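About Us

September – by the Bangash Communications Office

Bangash is an independent research and training company that gathers examples of everyday manual work for use in robot learning. Our clients build systems that must open doors, pick up containers, clear tables and return things to their proper place. Those systems learn from demonstrations, and our purpose is to supply demonstrations that are varied, carefully recorded and honestly labeled.

The company began as a small project within the Jostell technical school and became a separate firm when demand outgrew a single classroom. It now employs 40 people at its main office in Skusholm, where recording, review and training take place under one roof. We continue to offer placements to students of the school each September, and several of our senior reviewers first came to us in that way.

Most of our material is collected with hand-held grippers. A trained operator carries the tool into a furnished room, carries out a task at a natural pace, and repeats it from a new starting position. The camera on the tool records what the fingers approach and how they approach it. Because no full robot is needed on site, our operators can work in ordinary kitchens, bedrooms and offices, with the furniture and daylight that people live with.

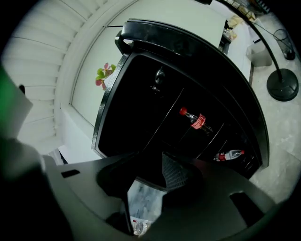 Bangash Communications Office

Refrigerators are among the settings our clients request most often. The interior of a black mini fridge offers very little contrast, and the shelf edges may be the only guide to depth. Bottles lying on their sides, such as the soda bottle with a red cap in this one, call for a different approach from bottles standing upright. Our task list treats each of these conditions separately, and operators are asked to record both.

Every demonstration passes through two stages of review. The first confirms that the recording is complete and that the task was carried out as written. The second is performed by a reviewer who has not met the operator and who assigns the final label. Failed attempts are kept and marked as such, as many clients find them useful in training. A recording that shows a private document or a person's face is removed at the first stage.

Our principal collection, known as Tranden, holds over 1,000 hours of household demonstrations. Its most recent release added 1,607 reviewed recordings of storage tasks, including shelves, drawers and refrigerators. Tranden is available under license to universities and companies, and a reduced set is provided to schools at no charge.

New operators complete 5 days of instruction before they record for a client. The course covers handling of the tool, safe conduct in other people's homes and the written standards that govern our labels. Operators are paid by the hour – never by the recording – and may decline any task or location.

Bangash welcomes inquiries from research groups, schools and property owners who wish to offer rooms for recording. Visits to the Skusholm office may be arranged through the front desk, which opens at 9 a.m.

Related items

Tranden: license terms and request form
Student placements with Jostell
How our labels are reviewed
Offering a room for recording
Operator training: course outline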